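Cleaning an Electroformed Silver Piece at Home

Electroformed items are a thin silver shell, often over a resin core. They dent easily and must not be soaked or heated.

You need:
Mild dish soap
Two soft cotton cloths
A soft baby toothbrush
Silver cream (Tilgate or similar)

1. Remove any loose parts, such as stoppers or lids. Set them on a folded towel.

2. Mix 4 drops of soap into a bowl of lukewarm water. Dampen one cloth and wring it out well.
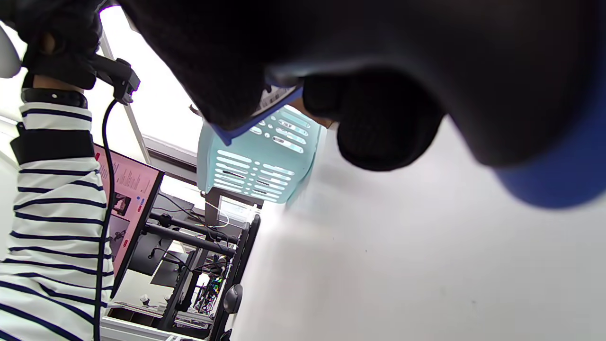 3. Wipe along the raised lines. Use the toothbrush on engraved letters only, with no pressure.

4. Dry at once with the second cloth. Leave the piece on its side for 40 minutes so that moisture can drain from the base seam.

5. Apply cream to tarnished spots. Buff after 15 seconds. Do not use dip cleaners; they can enter the seam and lift the plating from gilded areas.

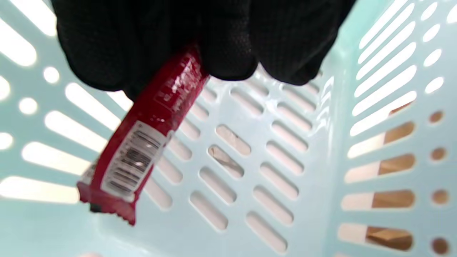 Storage

Wrap in acid-free tissue and close in a zip bag. Keep away from rubber bands, wool and newsprint. Check for tarnish each October.

Text: Ilir Dimitriou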